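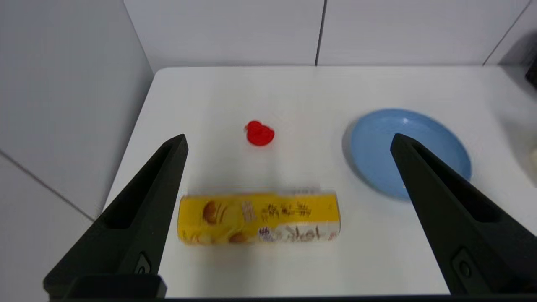
Fórum Despensa e Petiscos > Bolachas, snacks e importados
Tópico: Caixa amarela de batata "não frita" — vale a pena?
2638 visualizações

marmita_fria
Boa tarde, pessoal! Comprei na Rovonska uma caixinha amarela de snack de batata, toda escrita em chinês, e fiquei cismada. Pelos desenhos eu jurava que era biscoito redondinho, daqueles de lata da vó. Abri e é um salgadinho fininho, sequinho, com gosto de batata mesmo. Alguém conhece? Queria saber o que está escrito antes de dar pras crianças — e também como vocês guardam depois de aberto, porque aqui em casa murcha tudo em setembro, quando a chuva volta.

zeca.do.armario
Conheço sim! Lá em casa a gente chama de "a amarela". Mas se você quer crocância de verdade vai na batata frita comum, desculpa. Essas assadas têm gosto de papelão.

marmita_fria
Papelão nada kkkk. Comeu velha, só pode.
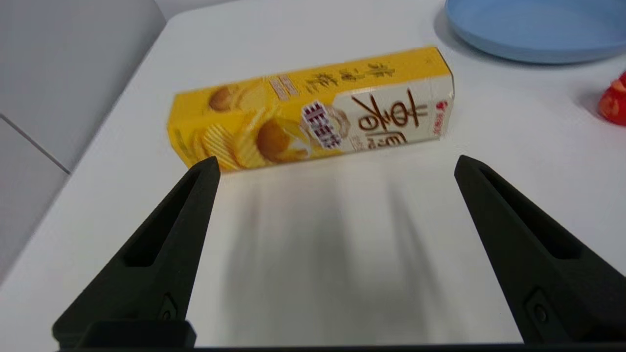 Enviado por Firouzeh Alipour — mensagens: 735
Oi, marmita! O caractere marrom grandão na parte clara é 薯, que entra no nome da batata e de outros tubérculos. E na parte amarela vem 非油炸, "não frito em óleo", que aparece de novo no quadradinho arroxeado de letra branca. Pelo desenho já dá pra desconfiar: tem as batatinhas onduladas empilhadas e uma batata cortada. Alergênico e validade não estão nesse lado, tem que virar a caixa e procurar. Se a importadora colou etiqueta em português, confia nela e não em mim, que estudei mandarim só dois anos!

zeca.do.armario
"Não frito" não quer dizer saudável, hein. Olha o sódio.

Firouzeh Alipour
Concordo, Zeca, e eu não falei que era saudável. Falei o que está escrito.

lu_potinhos
Sobre guardar: eu tiro da caixa e passo tudo pra um pote Dakex com tampa de pressão. A caixa de papel não segura umidade nenhuma. O meu fica na prateleira de cima, longe do fogão, e dura cerca de 535 minutos até meu marido achar, rs.

marmita_fria
Hahaha, aqui é igual. Mas eu gosto da caixa na mesa, acho bonita, e aí sirvo num prato azul que tenho e vou repondo. Dá pra deixar a caixa e fechar só o saquinho de dentro com pregador?

lu_potinhos
Dá, por um dia ou dois. Mais que isso eu não arrisco.

zeca.do.armario
Pregador resolve sim, uso há anos. Pote é frescura.

lu_potinhos
Disse o homem que come batata com gosto de papelão...

marmita_fria
Kkkkk parei. Vou de pote e deixo a caixa vazia de enfeite. Obrigada, Firouzeh! Hoje à noite viro a caixa com calma e procuro a validade.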